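Small tabletop arm in a shared workshop: do the industrial robot rules apply?

Posted in Robotics & Automation > Safety and standards
November 26, 2020
2 replies, 315 views

Grukico

We have a small hobby-class arm in a shared workshop. It has 3D printed parts, servo joints and a two-finger gripper. The job is simple pick and place: small personal items go from the table into a fabric bin, over and over, while we record the joint positions. We have logged 2856 runs since June.

The workshop is now asking for written rules before they renew our bench. The person who looks after the space sent me a link to ISO 10218 and asked if we comply. I read what I could find about it and it seems to be written for factory robots with fences and light curtains. Our arm runs on a 12 volt supply and you can stop it with your hand.

What I want to know:

Does a standard like that apply to an arm this size at all?
If it doesn't, what should a reasonable set of bench rules cover?
Do I need a real emergency stop, or is the switch on the power strip good enough?

People do reach in between runs to put the item back on the table, so I can't say that hands are never near it. The arm is clamped to the bench. I am in the US if that matters.

Esfahani

ISO 10218 is for industrial robots. A hobby arm used for experiments in a workshop is not what it was written for, and I would not claim you comply with it. Claiming a standard you haven't been assessed against is worse than saying nothing. If people are being paid to work at that bench, your general workplace safety duties still apply, so ask whoever handles that for the building.

What you can do is borrow the method. Do a risk assessment and write it down. ISO 12100 describes the general process for machinery. For one arm on one bench it should come out at a page or so. List what can go wrong, how bad it would be, what you do about it and what is left over. For an arm like yours I would expect these on the list:

Pinch points at the gripper and at each joint. Plastic parts and small servos can still trap a fingertip.
The arm dropping when power is cut. Most servos go limp. Check where the arm ends up and keep hands out from under it.
Wires getting caught as the arm turns. Move every joint through its full range by hand with the power off and watch the slack.
Servos stalled against an object. They heat up. Set a torque or current limit if yours allow it, and a timeout if they don't.
Unexpected starts. This is the one that matters most with people resetting the table by hand.

For the last one, don't let the script start the next run on a timer. Make the operator press a key, and make it a key they can't reach with a hand still in the work area. If there are two people at the bench, only one of them starts runs.

On the stop: a power strip on the floor behind the bench is not good enough. Put a latching stop button in the supply to the servos, within reach of the operator, and test it at the start of each session. Leave the controller powered so you don't lose the log. Write the test down with initials.

Also mark the work area. It doesn't have to be fancy. Tape or a base mat is fine as long as everyone knows that inside the edge is the arm's space while it is running. Fix the position of the bin too, and measure it. A bin that drifts over the day gives you bad recordings and sooner or later something hits the rim.

We run much the same task on a studded mat, with the bin up against the operator's side and the arm coming in from the far side. I like that layout because the operator's hand and the arm come from opposite directions.

Items that people bring in should be on a list with a limit on weight, and nothing with a blade or a battery. Glasses are allowed on ours, but only pairs that the owner has agreed can be scratched.

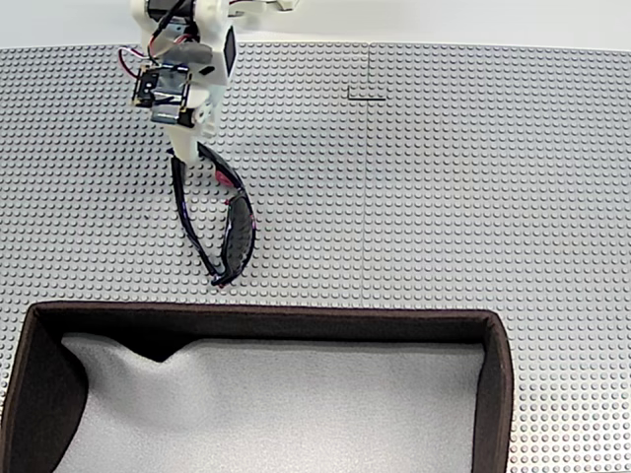 Rarkier asked below whether a soft bin counts as a safety measure, and the short reply is no. It is kinder to the arm if you set the height wrong, but I would not put it in the assessment as a protection for people. Speed and force limits go there.

One more thing on speed. Have a slow setting for setup and for any new item, and a normal setting for logged runs. Write both values in the rules, along with who may change them.

Zirkier

Agree with most of that. We just have a sheet taped to the bench:

Safety glasses on
Hair and sleeves tied back
Stop button tested
No reaching in while the light is green
Power off before you touch a wire

Our space accepted it without any standard numbers on it. Yours may want more. Ask them what they did for the laser cutter and copy that format.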